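How to comment on a planning application for a warehouse or distribution site

When a large warehouse is proposed near homes, the council has to let people see the plans and send in their views. You do not need a planning consultant or a solicitor to take part. You do need to know where to look, what the council is allowed to consider and when the comment period ends.

The steps below apply to full and outline applications in England. Wales, Scotland and Northern Ireland have their own rules, although a lot of the advice on writing a comment is the same.

Step 1: Find the application

Go to your council's website and look for "View planning applications" or "Planning search". You can search by address, postcode, map or reference number. The reference number is on the yellow or white notice tied to a lamp post near the site, and on any letter sent to neighbours.

If the site is a field with no postcode, use the map. For the Mernel site, searching for "Arnthorpe Road" brought up only house extensions. The warehouse was listed under "Land north of Merrick Farm".

Large sites often have more than one entry. You may find a screening request, an outline application and a later reserved matters application. Check which one is open. A comment sent against a closed entry may not be counted towards the live one.

Step 2: Check what type of application it is

Outline means the developer is asking whether a building of that kind and size can go there at all. Details such as cladding and planting may be left for later. Access is often decided at this stage, so if lorry routes are your concern, do not wait.

Full means everything is decided together.

Reserved matters means the principle has been agreed already. Saying that the warehouse should not be built will have little effect by then. Comments on height, colour, lighting and landscaping can still make a difference.

Step 3: Read the right documents

The Mernel application had 73 documents, and one of the transport files ran to 784 pages. You do not have to read all of it. Start with these:

Application form. Gives floor area, hours of use and the number of jobs.
Site location plan. Look for the red line around the land.
Planning statement. The developer's case in plain-ish English.
Transport assessment. Read the summary first, then the tables of daily vehicle movements.
Noise assessment. Find out where the readings were taken and at what time of day.
Elevations. Drawings showing the height of each side.

When you read the transport assessment, check whether the figures are for vehicles or for movements. One lorry arriving and leaving is two movements. Check too whether vans are listed separately from cars.

Building height is normally given to the ridge or the parapet, measured from the finished floor level. If the ground is being raised first, the roof will stand higher above the road than the figure suggests. The levels plan will tell you.

Step 4: Work out which of your points count

Planning officers can only give weight to what are called material considerations. The usual ones for a warehouse are:

traffic, road safety and parking
noise, dust and lighting
loss of daylight or privacy
flooding and drainage
effect on wildlife, trees and hedgerows
effect on listed buildings or a conservation area
whether the proposal fits the local plan

These are normally not material:

the effect on house prices
loss of a private view
who the tenant might be
competition with other businesses
disturbance while the site is being built (this is usually dealt with by condition)

The tenant is the one that catches people out. Around half the comments at Mernel were about Riltik, which had been named in the local paper but not in the application. Permission goes with the land, and a different firm can move in afterwards.

Step 5: Write your comment

Keep it to a page if you can. Put the reference number at the top, then say whether you object, support or are neutral. Use a short heading for each point.

Be exact about places and times. "The road is already busy" is weaker than this:

"Lorries leaving the site would turn right on to Arnthorpe Road, 125 metres from the primary school entrance. The transport assessment does not include a count for the period between 8.30am and 9am."

Quote the page or paragraph number if you are disagreeing with a report. If the local plan has a policy that applies, give its number.

You can ask for conditions even if you object. Common ones are limits on night-time deliveries, acoustic fencing, shielded lighting and a set route for heavy vehicles.

Step 6: Send it in

Most councils have an online form. Some time out after a few minutes, so write your comment elsewhere and paste it in. Email and post are normally accepted as well, as long as you include the reference number, your name and your address.

Your name and comment will usually be published. Councils normally remove phone numbers and email addresses, but leave them out of the body of the text anyway.

The comment period is usually at least 21 days, with extra time for bank holidays. Late comments are often accepted until the decision is made, but the council does not have to take them.

Identical letters tend to be read as one argument made many times. Of the 69 letters sent about the Mernel access road, the officer's report quoted from the ones that people had written themselves.

Step 7: Follow it through

Check the entry every week or two. If amended plans are submitted, there may be a second, shorter consultation. Say in writing whether your earlier comments still stand.

Major applications often go to the planning committee. The agenda is published at least five clear days before the meeting. If you want to speak, register with the council as soon as the agenda is out. You will probably have three minutes, and you may have to share them with other objectors.
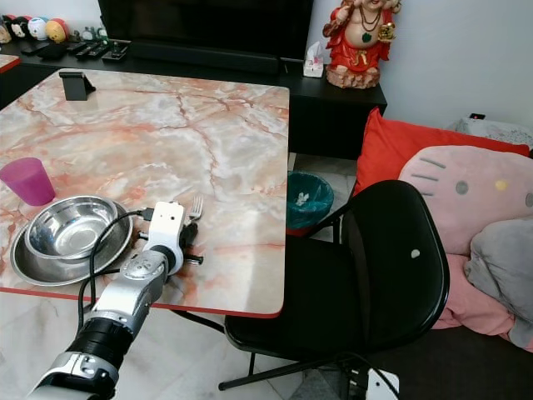 Written by the author of the Arnthorpe Planning Pages
Last checked: July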